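자주 묻는 질문 (연재소설 『란드스카(Randska)』 관련)

댓글과 쪽지로 같은 질문이 자꾸 들어와서 한곳에 모아 둡니다. 답이 마음에 안 드실 수도 있습니다. 저는 창작 조언이라는 것을 별로 믿지 않는 편이고, 제가 하는 조언도 마찬가지로 취급해 주시면 됩니다.

『란드스카』는 어디서 읽을 수 있나요?

팰사이드(Pallside)에 올라와 있습니다. 1부는 22화로 끝났고 전부 무료입니다. 2부는 쓰는 중입니다. 다른 곳에 올라온 것은 제가 올린 것이 아니니 읽으셔도 뭐라고는 안 하겠지만, 7화 끝부분이 통째로 빠진 판본이 돌아다닌다는 이야기는 들었습니다. 7화가 이상하게 끝난다고 느끼셨다면 그걸 읽으신 겁니다. 정상 판본에서도 이상하다고 느끼셨다면 할 말이 없습니다.

이거 로맨스인가요, 스릴러인가요?

모르겠습니다. 팰사이드가 장르를 하나 고르게 해서 '미스터리'를 눌렀습니다. 그랬더니 시체가 언제 나오느냐는 댓글이 달렸고, '드라마'로 바꿨더니 둘이 언제 사귀느냐는 댓글이 달렸습니다. 지금은 다시 미스터리입니다. 장르 분류가 독자의 선택을 돕는다고들 하는데, 제가 본 바로는 주로 독자의 항의를 정리해 줍니다.

주인공이 쿠리안(Kurian) 시에 사는데, 실제 도시가 모델인가요?

아닙니다. 항구가 있고 전차가 있고 비가 많이 온다는 것까지만 정해 놓고 나머지는 필요할 때마다 붙였습니다. 그래서 3화의 우체국이 언덕 위에 있고 14화의 우체국이 강가에 있습니다. 우체국이 두 곳이라고 우길 수도 있겠지만 그냥 제 실수입니다. 고칠 생각은 있습니다. 3화를 고치면 5화의 자전거 장면도 고쳐야 해서 미루고 있습니다.

세계관 설정집을 공개해 주실 수 있나요?

설정집이 없습니다. 공책 한 권이 있는데 절반은 장 볼 목록입니다. 설정집을 먼저 만들라는 조언을 저도 따라 해 본 적이 있습니다. 전차 노선도를 그리고, 화폐 단위를 정하고, 가상의 명절까지 만들었는데 소설은 한 줄도 안 나왔습니다. 설정집이 있어야 글이 나오는 분도 계시겠지요. 그런 분이 얼마나 되는지는 의심스럽습니다. 설정집만 있는 분은 많이 봤습니다.

첫 문장은 어떻게 쓰셨나요? 첫 문장이 제일 중요하다던데요.

누가 그러던가요? 저도 그 말을 수없이 들었는데, 정작 책장에 꽂힌 소설 중에서 첫 문장을 외우는 것은 몇 권 안 됩니다. 좋아하는 책인데 첫 문장이 전혀 기억나지 않는 경우가 훨씬 많습니다. 『란드스카』의 첫 문장은 "그 여자는 전차에서 내리지 않았다"인데, 원래 두 번째 문단 중간에 있던 것을 앞을 다 지우는 바람에 첫 문장이 되었습니다. 의도라고 부르기는 민망합니다.

연재물이라면 첫 문장보다는 첫 화의 마지막이 더 신경 쓰이기는 합니다. 그것도 제 통계로 하는 말이고, 통계라고 해 봐야 제 작품 하나입니다.

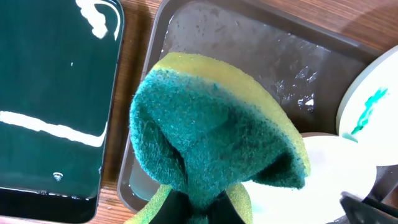
1화를 열어 본 분 가운데 2화로 넘어간 분이 얼마나 되는지는 팰사이드 관리 화면에서 볼 수 있는데, 그 숫자가 무엇을 세는 것인지는 아직도 모르겠습니다. 끝까지 내려간 사람인지, 눌렀다가 바로 나간 사람인지 설명이 없습니다. 문의를 넣었더니 "독자의 관심도를 종합적으로 반영한 지표"라는 답이 왔습니다. 그 뒤로는 안 봅니다. 안 본다고 해 놓고 가끔 봅니다.

주인공이 아침마다 똑같은 행동을 하는 장면이 너무 깁니다. 꼭 필요한가요?

2화의 아침 장면 말씀이시지요. 가장 많이 지적받는 부분입니다. 줄이기도 해 봤습니다. 한 문단으로 줄인 판본을 따로 읽어 보니 9화에서 그 순서가 흐트러지는 대목이 아무 느낌도 주지 않았습니다. 그래서 되돌렸습니다. 다만 되돌린 것이 옳았는지는 확신이 없습니다. 9화까지 오지 않은 독자에게는 그냥 긴 아침일 뿐이고, 저라도 거기서 덮었을지 모릅니다.

일상 동작을 쓰면 인물이 살아난다는 말도 저는 반쯤만 믿습니다. 세수하고, 물을 끓이고, 창문을 열고, 그렇게 세 쪽이 지나갔는데 인물에 대해 알게 된 것이 세수를 한다는 사실뿐인 소설이 많습니다. 제 2화가 거기 들어가는지는 읽는 분이 판단하실 일입니다.

설거지 장면은 왜 그렇게 자주 나오나요? 상징인가요?

상징 아닙니다. 두 사람이 같은 공간에 서 있으면서 서로 얼굴을 안 봐도 되는 일이 필요했습니다. 운전도 있지만 주인공은 면허가 없습니다. 어느 독자분이 접시가 주인공의 억눌린 기억이라는 긴 감상을 써 주셨는데, 재미있게 읽었고 반박할 생각도 없습니다. 제가 그렇게 쓰지 않았다는 것만 적어 둡니다. 쓴 사람 말이 꼭 맞는 것도 아니니까요.
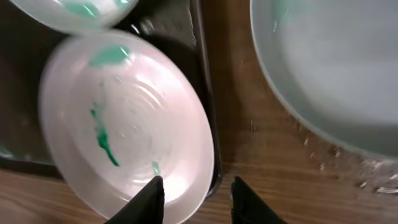
초록색 얼룩이 묻은 흰 접시.

화자가 거짓말을 하고 있는 건가요?

몇 군데서는 그렇습니다. 어디인지는 말씀드리지 않겠습니다. 다만 '믿을 수 없는 화자'라는 말이 요즘은 작가가 앞뒤를 못 맞췄을 때 쓰는 핑계로도 많이 쓰이는 듯합니다. 위의 우체국 건이 좋은 예입니다. 화자가 거짓말을 해서 우체국이 움직였다고 하면 다들 넘어가 주실 것 같은데, 그렇게까지 하고 싶지는 않습니다.

동생은 살아 있나요?

2부에서 나옵니다. 2부가 나온다면요.

2부는 언제 올라오나요?

지난번에 6월이라고 했다가 못 지켰습니다. 그래서 이제 날짜를 말하지 않습니다. 초고는 10화까지 있습니다. 초고가 있다는 말을 너무 믿지 마십시오. 1부도 초고 단계에서는 결말이 지금과 반대였고, 중간 네 화는 통째로 버렸습니다. 꾸준히 정해진 시간에 올리는 것이 연재의 기본이라고 하시는 분이 계신데, 그렇게 해서 올라온 화들을 독자분들이 정말 좋아하시는지는 모르겠습니다. 1부에서 마감을 맞추려고 올린 화가 둘 있습니다. 11화와 16화입니다. 다시 읽어 보시면 아실 겁니다.

하루에 몇 자씩 쓰시나요?

정해 놓지 않습니다. 작년에 한 번 매일 분량을 기록한 적이 있는데, 제일 많이 쓴 날의 글은 다 지웠고 685자 쓴 날의 글은 거의 그대로 18화에 들어갔습니다. 여기서 법칙을 끌어내고 싶은 마음이 들었지만 참았습니다. 685자를 쓰고 그것도 다 지운 날이 따로 있었을 테니까요. 기록은 그 달에 그만두었습니다. 숫자를 적는 일이 글을 쓰는 일과 비슷하게 뿌듯해서 곤란했습니다.

새벽에 쓰면 잘 써진다던데 사실인가요?

새벽 5시에 일어나서 써 본 적이 있습니다. 오후 3시에 졸렸습니다. 글은 비슷했습니다.

글이 막힐 때는 어떻게 하시나요?

산책을 하라고들 하지요. 산책을 하면 산책을 한 사람이 됩니다. 가끔은 걷다가 문장이 떠오르기도 하는데, 안 떠오른 날은 기억을 못 하니 효과가 있다고 말하기 어렵습니다. 제 경우 막혔을 때는 대개 두 화 전쯤에 하기 싫은 장면을 건너뛴 것이 원인이었습니다. 돌아가서 그걸 쓰면 풀릴 때가 있고, 안 풀릴 때도 있습니다. 안 풀리면 집안일을 합니다. 적어도 부엌은 깨끗해집니다.
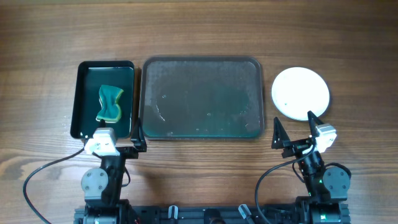

초록색 스펀지 수세미가 놓인 검은 쟁반과, 물이 얕게 담긴 큰 쟁반.

루리코(Lurico) 같은 유료 첨삭을 받을 만한가요?

저는 한 번 받아 봤습니다. 1화를 보냈고, 꽤 긴 평가서를 받았습니다. 그중에 쓸모 있었던 것은 한 줄이었습니다. 전차 장면에서 누가 말하는지 헷갈린다는 지적이었고, 맞는 말이라 고쳤습니다. 나머지는 어느 소설에 붙여도 될 문장이었습니다. "감각 묘사를 더하면 몰입도가 높아질 것입니다" 같은 것 말입니다. 주인공이 냄새를 못 맡는다고 첫 쪽에 써 놓았는데도 냄새 묘사를 넣으라고 되어 있었습니다.

그 한 줄이 낸 돈만큼의 값이었는지는 지금도 모르겠습니다. 다른 첨삭자를 만났다면 나았을 수도 있습니다. 받아 보실 생각이면 원고 전체를 맡기기 전에 짧은 대목만 보내서, 돌아온 말이 자기 원고를 읽어야만 할 수 있는 말인지 살펴보시기 바랍니다. 첨삭받은 작가들의 추천 글은 그다지 참고가 안 됩니다. 저한테도 추천 글을 써 달라는 메일이 왔고, 쓰면 다음 번에 할인을 해 준다고 했습니다.

감각이 둔해진 인물을 쓰려면 무엇을 조사해야 하나요?

저는 관련 수기를 몇 편 읽었고, 읽은 것에 비해 적게 썼습니다. 조사한 티가 나는 문단은 거의 다 뺐습니다. 그래도 틀린 데가 있을 겁니다. 실제로 후각을 잃은 경험이 있는 독자분이 4화의 식사 장면이 자기 경험과 다르다고 알려 주셨고, 그 부분은 고쳤습니다. 이 소설을 증상에 대한 정보로 읽지는 말아 주세요. 소설에서 의학 지식을 얻는 것은 대체로 좋은 생각이 아닙니다.

묘사를 '보여 주기'로 해야 한다는데 작가님은 자주 그냥 말해 버리시네요.

네. "그 여자는 지쳐 있었다"라고 쓰면 다섯 글자 남짓한 말로 끝날 일을, 어깨가 처지고 눈꺼풀이 무겁고 한숨이 새고 하면서 한 문단을 쓰는 것이 왜 나은지 설득된 적이 없습니다. 보여 줄 만한 것은 보여 주고 나머지는 말하고 지나갑니다. 어느 쪽이 보여 줄 만한 것인지 판단을 잘못한 곳도 있겠지요. 13화의 병원 복도는 더 천천히 갔어야 했다는 지적을 받았는데, 그건 동의합니다.

댓글을 다 읽으시나요?

읽습니다. 답은 잘 안 답니다. 칭찬에는 뭐라고 해야 할지 모르겠고, 비판에 답을 달면 변명이 됩니다. 오탈자 신고는 고맙게 받아서 고치고 있으니 답이 없어도 무시당했다고 생각하지 마십시오. 단, '되'와 '돼'를 거꾸로 고쳐 주신 분이 두 분 계셨습니다. 한 번은 저도 확인을 안 하고 바꿨다가 다시 되돌렸습니다.

제 소설을 읽고 평가해 주실 수 있나요?

죄송하지만 안 합니다. 앞에서 유료 첨삭에 대해 저렇게 써 놓고 제가 무료로 더 나은 말을 해 드릴 수 있다고 하면 이상합니다. 주변에 책을 읽는 사람이 있으면 그분께 보여 드리고, 어디서 읽기를 멈췄는지만 물어보세요. 왜 멈췄는지까지 물으면 다들 이유를 지어냅니다. 예의 바른 사람일수록 그럴듯하게 지어냅니다.

팬픽이나 뒷이야기를 써도 되나요?

쓰셔도 됩니다. 돈을 받고 파는 것만 하지 말아 주세요. 저에게 읽으라고 보내지는 마시고요. 2부와 겹치는 내용이 있으면 서로 곤란해집니다. 동생이 등대지기가 되었다는 이야기가 이미 돌고 있다던데, 쿠리안에 등대가 있는지는 저도 아직 안 정했습니다.

종이책으로 낼 계획이 있나요?

없습니다. 제안이 하나 오기는 했는데 인쇄비를 제가 내는 조건이었습니다. 그걸 출간 제안이라고 부르는 것이 맞는지 잘 모르겠습니다. 계약서에 '공동 투자'라고 적혀 있었고, 공동이라는 말에 비해 상대가 무엇을 투자하는지는 적혀 있지 않았습니다. 비슷한 메일을 받으신 분은 그 항목부터 찾아보세요.

여기 없는 질문은 어디에 하나요?

팰사이드 작품 페이지의 댓글란에 남겨 주세요. 비슷한 질문이 몇 번 더 들어오면 여기에 추가하겠습니다. 동생이 살아 있는지 묻는 질문은 이미 충분히 받았습니다.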